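Dojo notebook, Bedholm hall
2021-03-06

First full session on the new floor, and I want to get it all down before I forget the good parts.
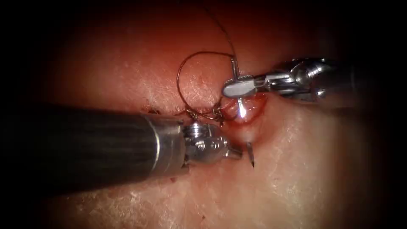
Mats

The Brurkley tiles are in and they are so much better than the old ones! 66 of them, laid in a brick pattern, with the wooden border screwed down on three sides. The fourth side (by the radiators) is still held with the old strap, and it crept a finger's width during randori. Needs the last length of timber before we let the heavier players loose at that end.

The surface grips more than we're used to. Sliding foot sweeps felt sticky for the first half hour, and two of the green belts kept catching their little toes on ashi-waza entries. Tape helped. I'd expect the tiles to slick up a bit with use, the Sturby set did after a month or so, but keep an eye on toes until then.

Breakfall noise is way down. You can talk to someone across the hall while a line of people is doing ukemi, which was never possible before.

Warm-up

Shrimping, reverse shrimping, forward rolls on both sides, then rolls over a partner on all fours. Left-side rolls are still poor across the whole group. I'm going to start every class on the left for a while and see if that shifts it.

Uchikomi count

Tried the long set I've been wanting to try since January: 600 entries for the session, split into sets of 20, partners swapping after each set. Everybody who started it finished it. Form held up well until the back third and then the pulling hand started to drop on nearly everyone, me included. Once the hand drops the hip goes in late and it's just bumping into each other.

Next time, break it up with three throws at the end of every set, so people have to finish the pull. I also want to try a few sets with uke walking backward. Standing still makes for very pretty entries that vanish the moment someone moves.

Technique: the Kolář grip

(Our name for it, from the Kolář club where a few of us picked it up. Probably has a proper name.)

Sleeve hand takes the end of the sleeve from underneath, knuckles up, and the lapel hand stays lower than feels natural, just above the belt line of the chest. From there you get a lovely snap down into ouchi gari, and when uke pulls the leg out you're already turned for tai otoshi. I've been poking at this since the winter and tonight it clicked for half the room. You could hear it happen, one pair after another!

Notes on what worked:
Step the support foot in first, small step, toes turned out.
Keep the sleeve elbow up through the change of direction.
Look where you're throwing. People staring at their own feet ended up folded over.

What didn't: taller players going against shorter ones. The low lapel hand gets trapped. Might need a higher grip for them, or a different second attack altogether. Kosoto? Try it.

Groundwork

Turtle turnovers, one side attacking for a minute, then switch. Short and very tiring. The best turnover of the night came from one of our newest members, who just drove off her toes and refused to stop. More of that please.

Four rounds of newaza after, starting back to back. Lots of grip fighting on the knees and very few pins. I'd like a rule that you have to attempt something in the first few breaths.

Odds and ends

The round timer is stuck on 123 seconds whatever you set it to, so all rounds were 123 seconds. Fine with me, less fine with the people in them.

Two spare jackets in the Sturby bag, both size 4, one with a torn cuff. Please sew it or bin it.

Crash mat is back behind the stage curtain. It's heavy, take it with two people.

For next time: timber, finger tape, left side first, and try ouchi to tai otoshi with uke moving.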